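**Door-opening exercise, handout 4**
Issued Thursday, April 13, 2023. Tutor: Theresia Widmer

All work is done in the Lakoria simulator. The task covers lever handles on hinged doors. Handle colour must not be used as a fixed cue in your detector.

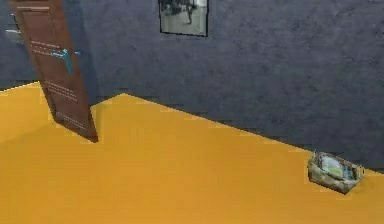
What is the input to the policy?

The RGB image and the joint positions from the last 3 steps.

Each group trains on 200 episodes. Door finish, panel pattern and handle shape vary. At close range the lever may lie partly outside the view, so keep the last good estimate of its pose.

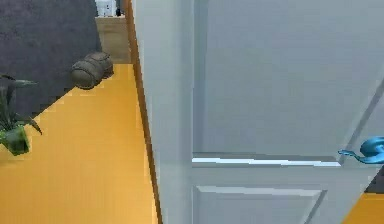 When does an episode count as a success?

Once the hinge angle passes the limit in the config file and the base has not touched the door.

Send logs to Jonas Stöckli. Name the folder after your group and include the random seed.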